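**Ruawai Housing Trust** - kitchen repair program, March update (1/7)

The Trust has completed its review of kitchen surfaces in the Wiveck buildings. The review covered 432 apartments. Residents will receive a letter with the result for their own unit before the end of the month.

(2/7) Counters are placed in one of two groups. Group A needs cleaning and resealing only. Group B has chips or open cracks near the sink and will be replaced. Residents do not need to apply for either.

(3/7) Stone counters should be wiped with warm water and mild dish soap. Please do not use vinegar, lemon juice or bleach on marble. These leave dull spots that resealing will not remove. 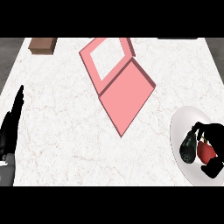 (4/7) Resealing takes one morning per kitchen. Counters must be cleared by 8:30 a.m. and left clear until the crew signs off. The sealer has a mild smell - windows should be kept open until evening.

(5/7) Replacement work in Group B will be carried out by Petance under the supervision of Sirkka Koskela, Building Services. Water will be shut off in the unit for over 2 hours. Notice will be posted on the door the day before.

(6/7) Residents who installed their own counters remain responsible for them. Manaia Rutherford in the Resident Office can confirm what is on record for each unit.

(7/7) Questions may be sent through the resident portal or left at the front desk in the Flostus building. Please include your unit number.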